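Wemport Community Hall Association
Minutes of the February meeting, held in the small room at 7.30 pm

Apologies were received from two members. The minutes of the last meeting were agreed with one correction: under item 3, "Danum Road" should read "Danum Lane".

1. Matters arising
The side gate has been rehung. The key is back on its hook in the office. The letter to the council about the street lamp has had no reply and will be sent again.

2. Money
The balance stands at £1,018 after the water bill. The insurance renewal is due next month and the quote is slightly higher than last year. It was agreed to stay with the same firm.

3. Heating
The main hall was cold again for the morning groups. The timer had been left on the summer setting – it has now been changed. Two firms have been asked to price a new one. Guvo has sent a figure and the other is still to come. Held over. 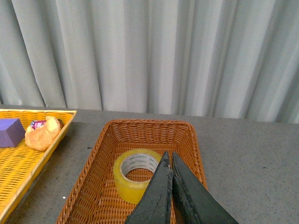
4. Bookings
The Major Lane allotment society has asked for three extra evenings in spring. Agreed at the usual rate. The dance class wishes to start at 9 instead of 9.30, which was agreed so long as the car park is kept clear for the nursery school drop-off. Hirers are reminded that chairs go back in stacks of six, against the wall and clear of the fire door.

5. Spring fair
Tables will be offered to last year's stallholders first. Posters to go up at the library and the Danum Lane shops. The question of a raffle was left open.

6. Any other business
A complaint about noise after 11 pm was discussed. The hire form already covers this – a copy will be sent to the hirer.

The meeting closed at 8.50 pm. Next meeting in April, same room.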